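Rustholm Laundry Trials: A Note on Door Clearance

Our February revision of the Rustholm handling rules runs to 14 clauses. Clause 3 draws the most letters. It states that an arm may enter the door opening only when the second hand has secured the basket — no exceptions for short loads. Gromundale asked that bystanders also be covered, and the next draft will do so. Comments are welcome until Wed 19 April.

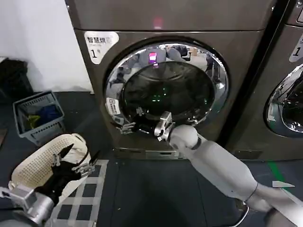
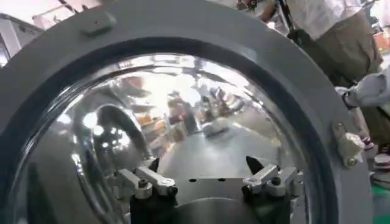 Basket held at the washer-dryer door (first); round glass and gripper clamps (second).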